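Eltora Help Desk > Student Teams > Ticket 3167
Subject: Right gripper reports "object held" with nothing in it
Team: Lutanville High robotics club
Setup: two-arm table station, Özkan two-finger grippers, Firance control software
Status: Open, waiting on parts

Original message

Hi Eltora team! We're a school club working on a two-arm tabletop project, and we are so close to having a routine we can show at the September open house. The task is simple: the right arm goes to the cup at the back of the table, closes on it, lifts, and puts it down next to the jar with the black lid. The left arm hovers on its side and waits for its turn. It's really fun to watch when it works.

The trouble is the close. Every so often the right gripper stops early, Firance logs OBJECT_HELD, the arm lifts, and the cup is still standing on the table. The routine then carries on and very politely sets down a handful of air.

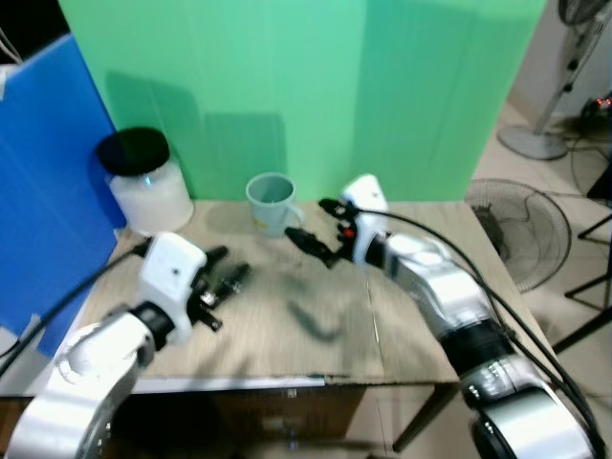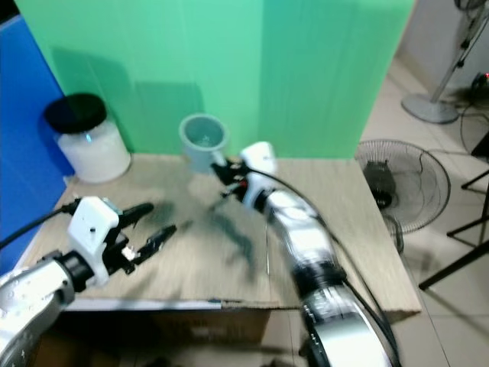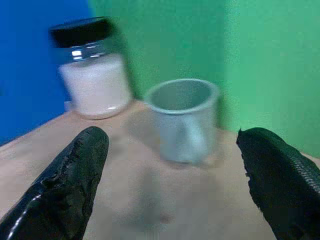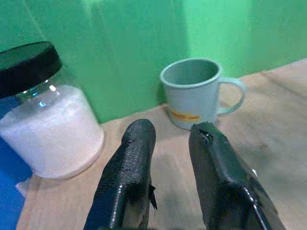
Pictures 1 and 2: head view, right arm over by the cup. Pictures 3 and 4: wrist view, fingers open.

What we tried before writing:
- Restarted Firance and both arms. No change.
- Ran the homing routine on both grippers. It finished clean.
- Swapped the order so the left arm is parked before the right one moves. No change, but it does look neater, so we kept it.
- Slowed the right arm to half speed on the approach. Fewer false holds, but they still happen.

Log line from a bad run:
R_GRIP close cmd > stop at 189 counts > OBJECT_HELD

On a good run it stops at a different place every time, depending on how the fingers meet the cup, so we weren't sure whether 189 means anything. Any ideas very welcome. We can run tests any day after school!

Reply from support

Thanks for the thorough write-up, and what a nice project. Two questions. Does the false hold happen with the table cleared? And could you look closely at the rubber on the fingers? The wrist pictures show some wear, and in the last one there's a flap of coating standing off the side of one finger and a torn spot near the tip of the other.

To test the first part, move the cup and jar away, keep the arm where it is, and run open/close from the Firance jog panel. Please write down the stop count each time.

Update from team

Great call on the cleared table! We took everything off and jogged the right gripper 20 times. It should have closed fully on every one. It logged OBJECT_HELD on 11 of them, and all 11 stopped between 185 and 192 counts. So it isn't the cup, and it isn't our grasp position (which we had spent two whole meetings adjusting – oh well, it's a very good grasp position now).

Then we did the left gripper the same way: 20 closes, no false holds.

We also looked at the fingers with a flashlight. The rubber is rougher than we had realized. On the right gripper there's a loose bit that folds inward when the fingers come together. You can feel it catch if you close them slowly by hand with the power off.

One of our newer members asked if the shadow under the gripper could be confusing the cup detector. We thought that was worth checking too, so we moved our lamp to the other side and ran the full routine again. The detector put the cup in the same place both ways. We'd like to leave that in the ticket in case another team searches for it.

Reply from support

That's a very clear result, thank you. A folded piece of coating can push back hard enough to cross the contact limit before the fingers are fully closed. The software sees resistance, stops, and calls it a hold.

Please do the following:
1. Power off and unplug the right arm.
2. Trim the loose piece flush with small scissors. Don't pull it, or you may lift more of the coating.
3. Wipe both fingers with a dry cloth.
4. Power on and run homing.
5. In Firance, open Gripper > Contact and check the limit. Note the value before changing anything.
6. Repeat the 20 closes with the table cleared.

We'll send a pair of replacement finger covers under part number 1505. They slide on over the tip and are held by one screw each.

Update from team

Trimmed it! Twenty closes, one false hold. The contact limit was on the "light" preset, and one of us remembers picking that for the foam blocks we practiced with last spring. Changed it to "standard" and ran another 20 with no false holds at all. There was some cheering.

With the cup back on the table we ran the full routine ten times. Nine good lifts. On the tenth it did close on the cup, but the cup slipped down a little on the way up and landed crooked. That seems like a different problem from the one we wrote in about, and our guess is the torn spot near the fingertip, where there isn't much rubber left to grip with.

Two extra questions while we have you:
- Should we replace the covers on the left gripper too, or wait until they look as bad as the right ones?
- Is there a way to make the routine look at the wrist view after the lift and check that the cup is really there? We would love to write that part ourselves if you can point us to the right page.

Reply from support

Wonderful news. We've added a second pair of covers to the shipment so both sides match. Run homing after fitting them and set the zero width again on each gripper, as new covers are slightly thicker.

For the check after the lift, look in the Firance help under "Post-grasp hooks." Your function gets the latest wrist picture and the stop count, and returns held or not held. Start with the stop count alone and add the picture once that part runs.

We'll keep this ticket open until the covers are on. Please post one more set of 20 closes for each gripper when they are.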